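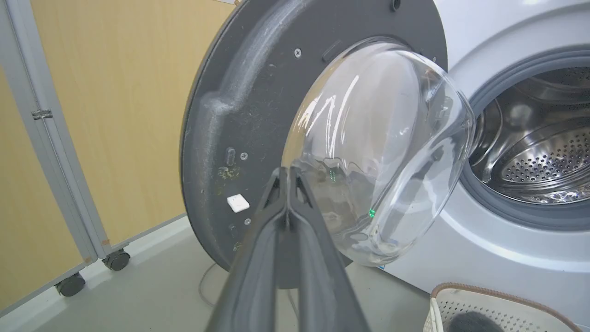 베르칸스(Berkance)는 벨기에의 캠핑 트레일러 제조사 코펜스(Coppens)가 생산하는 소형 카라반이다. 설계는 스테인 세헤르스(Stijn Segers)가 맡았고, 실내 가구는 디르크 마스(Dirk Maes)가 담당하였다.

개요
차체는 알루미늄 골조에 단열 패널을 붙인 구조이며 성인 4명이 잘 수 있다. 뒤쪽에 고정식 2인용 침대가 있고, 앞쪽의 마주 보는 좌석은 탁자를 내리면 침대로 바뀐다. 최대 적재량은 500kg이다. 차축은 하나이며 관성 제동 장치가 기본으로 달린다.

설비
주방에는 2구 가스레인지와 개수대, 압축기식 냉장고가 있다. 욕실은 샤워실과 화장실을 겸하는 습식이다. 난방은 가스 온풍식이고, 전기는 외부 전원과 지붕의 태양광 패널로 공급한다. 세탁기는 실리지 않으므로 장기 여행자는 대개 야영장의 공용 세탁실을 이용한다. 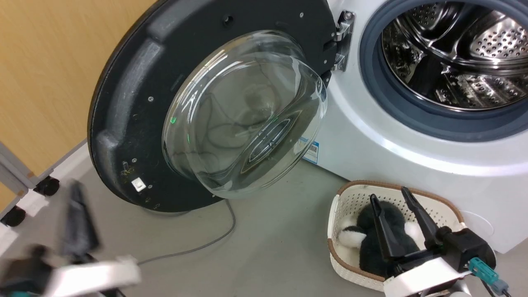 문이 열린 드럼 세탁기

파생형
도스톤(Doston)은 침대를 2층으로 바꾼 가족용이다. 케널(Kenel)은 욕실을 없애고 수납공간을 넓힌 형식으로, 자전거를 실을 수 있도록 뒷문이 추가되었다. 두 형식 모두 기본형과 차대를 공유하며 부품도 대부분 호환된다.

생산
누적 생산 대수는 2000대이다. 차체 누수에 대한 보증 기간은 10년이며, 보증을 유지하려면 해마다 지정 정비소에서 습기 점검을 받아야 한다. 공장은 1월에 정기 휴업한다.

같이 보기
카라반
캠핑카
접이식 트레일러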